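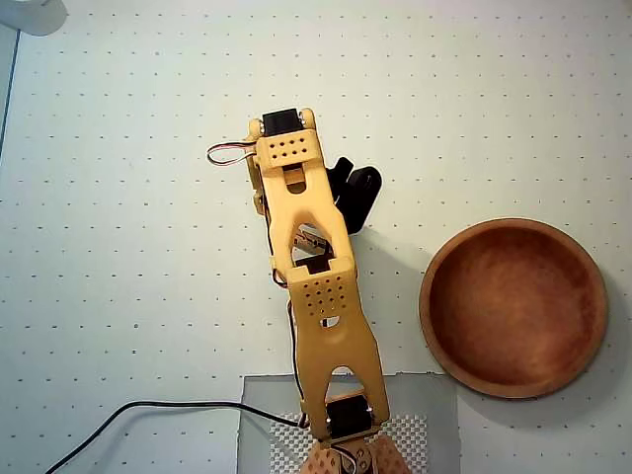 Is the Rerora open day worth the drive if you don't turn wood yourself, one reader wanted to know after our April newsletter. It took me a while to answer because I hadn't been in several years. I went this time and stayed most of the day, and I would say yes, if you like bowls and don't mind standing.

Open day at Rerora, Stastdale
16 Jun 2021

Rerora makes wooden bowls and dishes in the old Schwaiger mill on the river side of Stastdale. The name Schwaiger is still painted over the loading door. Parking is in the gravel lot across the road and it was full by mid-morning, so I left the car by the church and walked back. Admission was 2 dollars and came with a paper map of the building. The map shows seven rooms. Two were closed on the day, including the one with the drying kiln, which I had hoped to see.

The visit starts in the timber store. Boards and rough blanks are stacked with spacers between them and the date of cutting is chalked on the ends. The guide said they turn out nearly 3,000 pieces a year, most of them small bowls for shops. Large salad bowls are made to order and the wait is long.

From there you go up a flight of outside stairs to the turning room. It is loud and you are asked to stay behind the rope. We watched one blank go from square to round, then the group was moved along to make room for the next one. I would have liked another ten minutes in there.

The measuring and finishing rooms are quieter. Work surfaces in this part of the building are white, and I liked the sheets with the printed dots, set out in even rows and columns. A round bowl looks good on one. Any lopsidedness would be easier to spot against a regular pattern, and I have been meaning to try it at home with dotted paper.

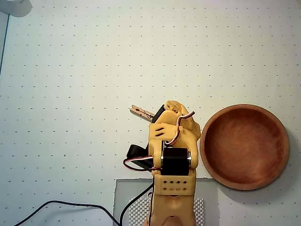
Wooden clothespin and round bowl on the dotted sheet.

Finishing is done with an oil called Wukon, which they mix themselves and also sell by the can. It smells a little like walnuts. The guide puts on two coats and leaves a day between them, and said that people at home mostly use too much. Wipe it on, wait, wipe off what is left. For a bowl that has gone dull, one thin coat is enough. Dish soap is fine, a dishwasher is not, and a bowl should not be left standing in water.

I asked about cracks. A small one at the rim can be left alone if it doesn't grow. They will look at a cracked bowl for free if you bring it in, but they don't repair other makers' work.

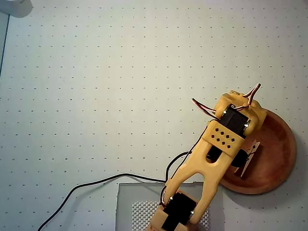 Round brown wooden dish, open day at Rerora.

The shop is by the exit. Prices are higher than at the spring fair, and the seconds shelf had been picked over by the time I reached it. I bought a can of oil and a small dish for keys. Cards are accepted, but the line for the one card reader was slow, so bring cash.

Lunch was soup and bread in the yard, with benches in the shade. The number 112 bus stops at the bridge, a short walk away, and runs every hour. The outside stairs are the only way up to the turning room, and the map does not mention this. The ground floor rooms are all level.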